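Gronutura Sorting Cell – Progress Report to the Plestura Fund
Reporting period ending in January
Prepared by Zofia Bednarek

1. Where we are

The two-arm sorting cell is back in daily use after the maintenance stop described in our last report. The stop took longer than we planned, mainly on account of the left arm's wrist, and we carried two smaller jobs over into this period. Both are now closed. One item is still open and is covered in section 4.

The cell lives in the ground floor bay at Kanaan, a 1971 building with a floor that was never meant to be level. We shimmed the table again during the stop and checked it after a week of running. It had not moved.

2. Work done on the left arm

The left arm had been drifting when it went down into a bin. Put simply, the gripper would arrive a little off from where it had been taught, and the error grew over a morning. Qusai Sfeir spent the first part of the period finding out why. He ruled out the table and the arm's own joints before settling on the coupling between the wrist and the gripper, where two of the mounting screws had backed out slightly. They were cleaned, refitted with thread locker and marked with paint so that any movement shows at a glance.

While the gripper was off we also replaced its cable. The old one had a worn spot in the jacket where it rubbed on every turn of the wrist. The new run has more slack at the wrist and is tied farther back. We had to redo the tie points once, after the first attempt pulled tight with the arm stretched to the far side of the table.

After refitting, the tool offset was measured again and all bin positions were re-taught from scratch. Our earlier practice was to correct the old positions by hand, and some of those corrections went back two operators. Starting over took most of an afternoon and we should have done it sooner.
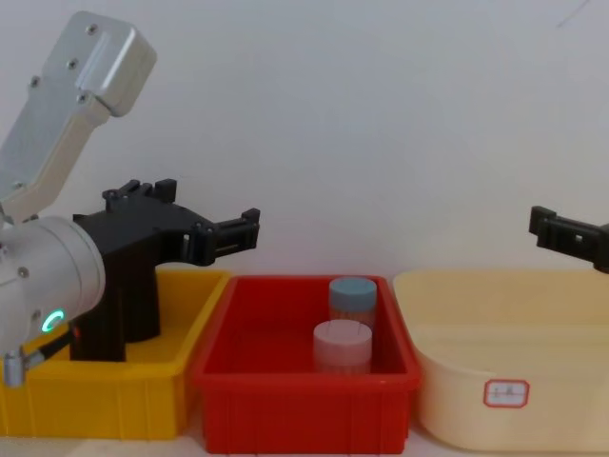
Re-teaching is now a written procedure, kept in a binder at the cell. It starts with the arms powered and in slow mode, then takes each bin in turn: approach height, lowest safe point, rim clearance on all sides, and exit. The person teaching signs for each bin. A second person runs the path at reduced speed before the cell is released. Qusai wrote the first version and I ran it without his help, which led to four corrections in the wording.

3. Results since restart

We logged 1309 pick attempts between the restart and the end of the period. Of these, 614 were done by the left arm, the one that had been repaired. It had 11 failed picks, and none of them were caused by drift. Nine were containers that had tipped over before the arm reached them, and two were lids that slipped in the fingers.

The right arm was not part of the repair. It was inspected, its gripper screws were checked and marked the same way, and it went back to work with its old cable. We will replace that cable at the next stop.

The morning check now takes roughly 40 minutes, up from half an hour. The extra time goes to looking at the paint marks and running each arm to a fixed reference point. I expect it to come down as people get used to it, but I would not plan on less than half an hour.

4. Open item

The finger pads are wearing faster than the supplier, Geden, told us to expect. We have swapped the left pair once already. Geden has asked for the worn set back and we sent it. Until we hear from them we are keeping two spare pairs at the cell and noting the condition of the pads every week. If they need to be changed every month the yearly cost of spares will go up, and we will come to you with a figure before ordering.

5. Budget and staffing

Spending is within the amount approved for the period. The cable cost less than quoted. The difference went to a second torque driver, so the one used for the grippers no longer gets borrowed for other jobs and comes back at the wrong setting.

Qusai remains the main contact for the cell. I am now trained on the full teaching procedure and can cover for him. We would like to train one more person before summer – at present, if both of us are out, the cell can run but no position can be changed.

6. Next period

Replace the right arm cable and re-teach that arm using the new procedure.
Settle the finger pad question with Geden.
Move the spare parts list out of Qusai's notebook and into the shared folder.
Train a third operator, subject to your approval of the hours.

The pick log and the signed teaching sheets are available on request.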